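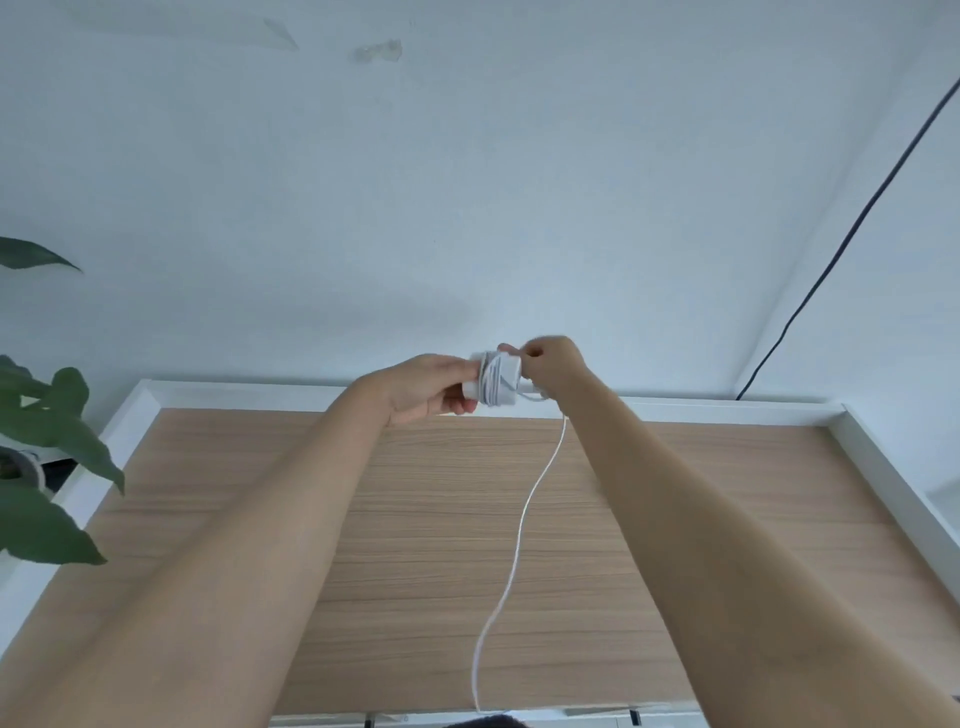

Figure 4. Coiling a white cable by hand.

4. Storing the Gita desk lamp charger between uses

Most cords that come back to us under warranty failed within an inch of the plug. The usual advice is to buy a tougher cord. We doubt it helps much. Braided cords sell for more, and we have seen plenty of them split in the same spot.

1. Unplug the wall end first, then the lamp end. Pull on the plug, never on the cord.

2. Let the charger sit until it feels cool.

3. Wind the cord in loose loops, around 100 mm across. If it wants to twist, let it.

4. Tuck the last few inches through the loops. The strap in the box is optional, whatever the packaging says.

CAUTION: Do not wrap the cord around the charger block. It looks tidy and puts a hard bend right where the wires are thinnest.

Note: "Memory-free" cord (Horora sleeve, part 637) still holds a kink. We stock it on request and make no claims for it.

5. Checking the battery after storage

1. Charge the lamp fully before you judge it. The indicator is only a guess below half.

2. Run it on the middle setting. A healthy battery should last 200 minutes. One short run proves little, so repeat the test before ordering part 447.

Note: Apps that promise to "recalibrate" the battery do nothing for this model.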